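Washing and drying a hand-knitted wool jumper

Applies to: hand-knitted garments in non-superwash wool, DK weight and heavier. Superwash yarns stretch more when saturated and need less support from the water and more from the towel. See the separate page for cotton and linen.

Before you start

Check the ball band if you still have it. If the yarn has no band, treat it as non-superwash. Yarns sold on the cone often carry spinning oil and need one extra wash before the first wearing.

Record the finished measurements before the garment goes anywhere near water. Lay it flat on a firm surface, smooth it without pulling, and measure:

Chest, 2 cm below the underarm
Body length, from the back neck to the hem
Sleeve length, from the underarm to the cuff
Width of the hem ribbing, relaxed

Write these down. The garment will be dried to these numbers, and a wet jumper gives no reliable indication of what size it was.

Weigh the garment dry as well. Kitchen scales with a capacity of 1000 g are adequate for most adult sizes. The dry weight is used later to judge when enough water has been removed.

Testing for colour loss

Saturated colours, reds and navies in particular, should be tested before the first wash. Wet a folded piece of white cotton, press it firmly against an inside seam for one minute and look at it in daylight. A faint tint is normal and usually means surplus dye that will rinse away. A strong mark means the garment must be washed alone, in cool water, with the soak time cut to six minutes. Do not wash a striped or colourwork garment that fails this test until each yarn has been tested separately.

Mending first

Inspect for pulled loops, dropped stitches and loose ends. Agitation in water enlarges any hole. Run a length of smooth cotton through live stitches and tie it off if there is no time for a proper repair. Remove pilling with a comb while the fabric is dry, working in one direction along the columns of stitches. 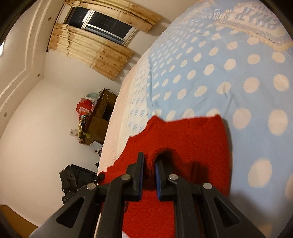 Chunky fabrics snag more readily than fine ones, so take off rings and watches before handling them at any stage. Fasten buttons, and close zips fully.

Soaking

1. Fill a clean laundry tub or basin with water at 25 to 30 degrees. The garment should be able to lie under the surface without being folded more than once.

2. Add wool wash at the rate given on the bottle and disperse it by hand. Do not use enzyme detergents. Protease breaks down wool fibre.

3. Turn off the tap before adding the garment. Running water directed at wool can felt it locally.

4. Lower the garment in and press it down until the air has escaped. Leave it for 15 minutes. Do not rub, twist or stir.

5. Support the garment against the side of the tub while the water drains, then press gently with flat hands.

6. If the product needs rinsing, refill with water at the same temperature. Repeat until the water runs clear. A sudden change in temperature combined with movement is the usual cause of shrinkage.

Removing water

Lift the garment with both hands underneath it. Never lift by the shoulders or the sleeves. Lay it on a dry bath towel, roll the towel up from the hem and kneel on the roll, moving along its length. Repeat with a second towel.

Weigh it again. A 500 g jumper should come down to 750 g or less before it is laid out. If it is heavier than one and a half times the dry weight, use another towel. A washing machine spin at low speed is acceptable if the garment is in a closed mesh bag and the machine allows spin without rinse.

Drying to size

Use a mesh drying rack or a clean towel over a flat surface. A spare bed is suitable if a waterproof sheet goes under the towel. Keep it out of direct sun, which will fade dyed wool and yellow white wool.

Lay the body out first and pat it to the recorded chest and length measurements. Set the sleeves next, at a slight angle to the body. Push ribbing inwards until the columns close up. Leave ribbing unpinned.

Turn the garment over once the upper face feels dry. Expect one to two days in summer. In a southern winter a heavy cabled jumper can take four, and a fan directed across the surface is preferable to a heater.

Storage

Fold, do not hang. Store only clean garments, as moth larvae favour soiled areas. Check stored wool in September, before the weather warms up.

Page maintained by Tiruwork Tufa for the Brirdale knitting pages.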